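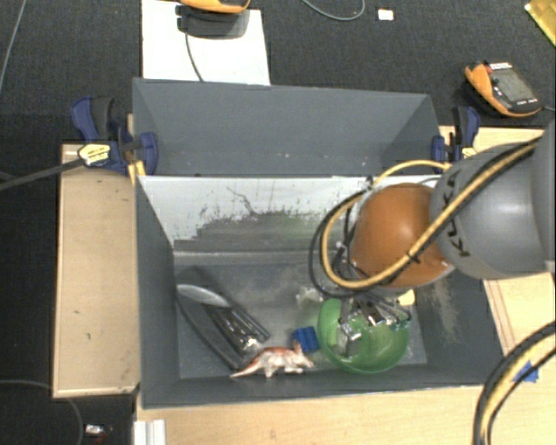 Why did the picking cell stop on 3 July 2024?

The arm caught its own cable bundle. It was turning the wrist to reach down into a corner, the loop went tight, and a wire to the gripper pulled half out of its plug. The gripper lost signal with the fingers closed. The controller saw no reply for 2 seconds and put the arm into a protective stop, as it should.

Was anyone hurt?

No. Velimir Softić was at the desk, outside the marked area. One part dropped, no damage to it.

Did the emergency stop get pressed?

Yes, by Velimir, after the arm had already halted. Right thing to do. Please keep doing it even if the arm looks stopped.

Why didn't the force limit catch it first?

It only watches the load at the wrist. A cable tugging further back along the arm hardly shows up there. We've asked Dedico if the limit can be set per joint. No answer yet.

Had it happened before?

Sort of. Two gripper dropouts in April, both cleared by a restart and both logged as "comms, unknown". Looking back they were probably the same plug. Should have been chased at the time, wasn't.

What has changed?

– Wrist rotation capped in software, both directions
– New plug on the gripper lead, with a proper locking collar
– Cable run re-tied with more slack at the wrist and less further up
– Speed down to 60 per cent until the checks are signed off

Can I put the speed back up for a demo?

No. Ask Valbona Lazarević first, and expect her to say no as well.

The gripper has dropped out. What do I do?

Emergency stop. Then wait 16 seconds before you go near it, the drive cabinet takes that long to settle. Don't pull anything out of the fingers by hand. Open them from the pendant, or if there's no signal use the release screw (procedure is in the Gimholm folder, page with the red tab). Write down the joint angles before you move anythign.

Do the old grasp recordings still count?

Mostly. Runs that used the extra wrist turn can't be replayed under the new cap, they'll just error out at the start. Valbona is marking them in the index. The Brarnitz set isn't affected.

How often is the cable checked now?

Every 600 cycles, plus whenever the gripper is swapped. Look for flat spots on the sleeve, rubbed ties, anything loose at the plug. Initial the sheet. If your not sure about a mark, leave the arm off and ask.

Who do I report a near miss to?

Velimir for anything on the cell, Valbona if he's away. Small stuff too – a snag that clears itself still gets a line in the log.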